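Automated Loading in a Small Commercial Laundry: Effects on Staff Tasks, Training and Scheduling

Project report submitted by Ji-hoon Shin and Mi-kyung Cha
Project supervisor: Euan Hepburn

1. Background and purpose

Fernico is a laundry service that cleans soft goods for day care centers, pediatric clinics and toy libraries. Most of its volume is bedding and towels, which go through large machines on the main floor. A smaller share consists of stuffed toys, cloth books, bibs and other items that have to be washed in small batches in ordinary front-loading machines. The company handles some 4000 of these small items in a normal month.

The small-batch room has always been staffed by hand. An attendant takes a basket, checks each item for damage, loads the machine, chooses a program and later empties the drum. The work is light, but it requires repeated bending to the level of a low door. In the spring, management began a trial of a two-arm robot supplied by Etent, with control software from Kang. The trial covers only one part of the job, the transfer of items from basket to drum.

The purpose of this project was to find out what the trial changed for the people who work in the small-batch room. The speed of the robot was not the main interest, although some results are reported in Section 4 where they affect staffing.

2. Method

The project team visited the site over two months. We interviewed all five attendants, the shift lead and the operations manager. We also observed 179 loading cycles, of which the first group took place during the setup period and the remainder during regular work. For each cycle we recorded who was present, whether a person stepped in, and for what reason.

Interviews lasted between twenty and forty minutes and were held away from the floor. Attendants were told that their answers would not be passed to management with names attached. Two of them, Ro-un Do and Sekar Lau, agreed to be quoted by name after reading a draft of this report.

3. The work before and during the trial

Before the trial, one attendant looked after several machines and moved between them freely. Attendants described the job as quiet and self-paced. Loading was seldom thought of as a separate task. Several people checked seams and read care labels while their hands were already putting items into the drum, so that inspection and loading were in practice a single activity.

The robot has separated the two. Inspection now takes place at the sorting table, and only approved items go into the basket. The attendant then sets the basket on the floor at the machine, opens the door fully, and starts the loading routine from a tablet. The two grippers pick up the items and pass them through the porthole. When the basket is empty, the attendant looks over the door gasket for trapped fabric, closes the door and starts the wash. Unloading is still done by hand.

Ro-un Do, who has worked at Fernico for six years, described the change in these words: "I used to find a loose eye on a bear when I was already at the machine. Now I have to find it at the table, so I look harder at the table."

4. Findings

4.1 Physical strain. Four of the five attendants reported less discomfort in the lower back. The fifth reported no difference, as she still bends to place the basket and to unload. The team considers this a modest benefit. A raised platform under the machines might have achieved part of it at a much lower cost, and management confirmed that this option had not been priced before the trial.

4.2 Interventions. A person stepped in during 38 of the observed cycles. The most common cause was an item left at the edge of the door opening. The second was a flat object in the basket, such as a card or a package, which the robot either ignored or tried to load. Removing such objects has become an informal duty of whoever sorts. It does not appear in the written job description.

4.3 Attention and pace. Attendants may not leave the room while the arms are moving. Under the old arrangement they could fold or label during loading, and some of that time has been lost. Sekar Lau stated that the robot "is not slow, but it makes me stand still," and added that the waiting was more tiring than the bending had been.

4.4 Skills and pay. All attendants received a half day of training from Etent. Two have since learned to restart the software after a fault and are now called on by both shifts. Neither has received a change in title or pay. In the interviews this was the subject raised most often without a question from us.

4.5 Staffing. No positions were cut during the trial. The operations manager said that no cuts are planned, but that a vacancy expected in December may be left open. The attendants had not been told of this at the time of the interviews. The team raised the matter with management, and staff were informed before this report was completed.

5. Recommendations

The team recommends that Fernico add basket checking and fault recovery to the written job description, with a pay review for those who carry out the second of these. Waiting time should be recorded for one full month before any decision on the vacancy. The rule on leaving the room should be reviewed with Etent, as a marked floor boundary may allow folding to continue nearby. Attendants should also have a seat in the meetings at which the trial is evaluated; at present only the shift lead attends.

6. Limits of the study

The group was small, and the observed cycles were all from the day shift. Larger stuffed toys were excluded from the trial and continue to be loaded by hand, so the findings apply only to items that fit easily through the porthole. The loading station at the time of our visits is shown at the end of this report.
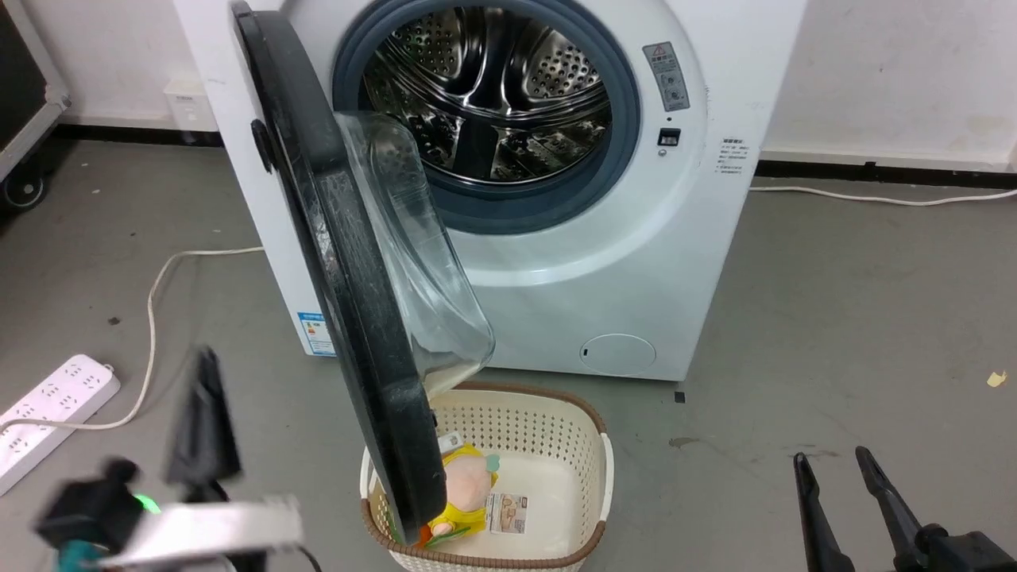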